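Setting Up the Sernex Hand Grippers for Recording at Home
by Wenjie Zheng
May 20, 2020

The Sernex kit comes as a pair of hand-held grippers, left and right, with a charging dock and two spare sets of finger pads. I have used the kit for two months and I wrote this page for people who just received theirs, because the paper manual is short and some steps are in the wrong order.

What you need before you start

Both grippers charged to 100 percent. The first charge is slow, so leave them on the dock during the night. A memory card for each side. A small table with free floor on at least two sides, so you can stand close to it without twisting your back.

Step 1. Fit the finger pads

Push each ribbed pad on the end of its jaw until you hear a click. The ribs must face inward. Close the jaws slowly and check that the pads meet flat. If one pad sits higher, take it off and push again – do not correct it with the screws on the arms. Fengying Liang from Sernex support told me that most of the grippers sent back to them have only this problem.

Step 2. Pair left and right

Hold both triggers until the lights blink together. Then put the grippers down and wait for the long beep. If the beep does not come, move away from the dock and try again. In my home it works better in the bedroom than in the kitchen, I don't know why.

Step 3. Choose the objects

For the first recordings I recommend jewelry and keys. They are harder than cups or blocks, but you learn quickly how much pressure the pads give. Use an open box as the start or the goal, and leave a space between objects so that a jaw can go down beside each one. Beads are the most difficult, so approach a bracelet from the side and close on a few beads only.

My small table stands next to the bed, with the black box in the middle and the keys and a beaded bracelet to the right of it.
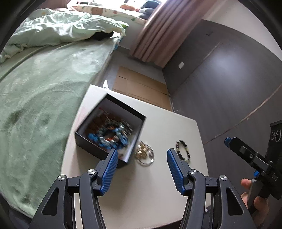 Step 4. Record a short take

Press the button once to start and once to stop. Keep each take under 70 seconds. Longer takes are accepted, but the upload program cuts them, and sometimes it cuts in the middle of a grasp. Move slower than feels natural, and open the jaws fully before you go to the next object.

Step 5. Upload and check

Connect the cards and open the Kallemano program. Look at the first and last take before you send everything. A take marked yellow can still be used, a red one must be recorded again.

Price and support

The pair costs 900 dollars with the dock, and an extra single gripper is 289. Questions by email were answered the next day. A new version of the program is promised for August, and I will update step 5 when I have it.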